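Bralus Opens Second Compost Testing Line at Bultstead

Last updated: October

BULTSTEAD. Bralus has opened a second testing line for finished compost at its Bultstead laboratory. The line serves municipal yards, farms and garden suppliers that need results before a batch is sold or spread. 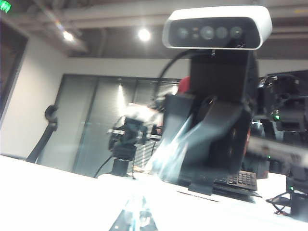 Samples are screened, split and tested for moisture, pH, soluble salts and maturity. The laboratory now accepts up to 100 samples per week, compared with 35 under the earlier schedule. Each sample must weigh at least 2 kilograms and arrive in a sealed bag marked with the pile number and the time of collection.

"Salt content is the figure most growers ask for first, and it was the slowest one for us to return," said Mariama Nartey, laboratory manager at Bralus. "The second line runs salts and pH on the same extract."

The town yard at Ladville sent samples during the trial period. "We hold a pile until the maturity result is in," said Koen Hermans, yard supervisor. "A shorter hold means we can turn the next windrow on schedule."

Results are issued through Cusi, the company's online reporting service. Existing customers keep their current account numbers. Prices for single tests are unchanged. Testing for weed seeds remains at the old bench and is booked separately.

Sample bags and submission forms are available from the Bultstead front desk.

Media contact: Gerrit Dewulf, Bralus

This site uses cookies to remember your settings. Accept | Manage

Comments

Mandla Radebe: Does the weight limit apply to screened material only? Ours is sent unscreened.

Ifeanyi Tamuno: We send unscreened too. The form has a box for it, same minimum.

Mandla Radebe: Found it, second page. Thanks.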